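About the Skivora Workshop 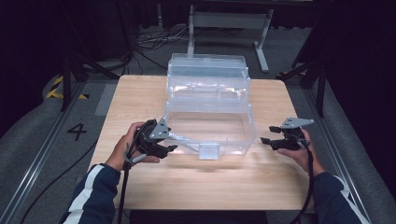 Two hand-held grippers and a clear plastic storage box on the bench.

Skivora is a shared workshop for people who build manipulation hardware in their own time. Members design, machine and wire small grippers, arms and fixtures, then try them on ordinary objects. We do not sell finished machines.

The workshop began as three benches in the back of Vinard, a former printing supply building, and took over the full ground floor two years later. There are now 23 paying members. Most have day jobs in machining, electronics repair or software. A few joined with no background in any of these and learned on the drill press.

What we build

The main shared project is Fornanico, a family of hand-held grippers worn or carried by the operator. The current version is the fourth. Changes from the third are a shorter jaw stroke, a stiffer mounting plate and a revised wrist strap. Drawings, the parts list and wiring notes are kept in the members' folder and may be copied for personal builds.

Jaw wear is checked every 500 cycles. A set of jaws is retired at 1,000 cycles or when the tips no longer meet squarely, whichever comes first. Worn jaws go in the red bin by the lathe, with the cycle count written on tape.

Test objects are household items: storage boxes, jar lids, folded towels, pens. Clear plastic is the least forgiving of these. Edges are hard to judge and reflections from the overhead lights move with the operator's head. The object shelf holds more than 100 items and is sorted by weight.

Equipment

Manual mill, small lathe, drill press, two filament printers, soldering station, bench power supplies. The Nakajima room has the vibration table and must be booked separately. Members are checked out on each machine before using it alone.

Joining

Membership is monthly and includes bench space, one locker and access to the common tools. Stock metal and fasteners are charged at cost. New members are taken on in March and September. Visitors are welcome on open evenings from 6:30 p.m.; closed shoes are required on the machine side.

Questions about Fornanico drawings should include the version number and the part number stamped on the plate.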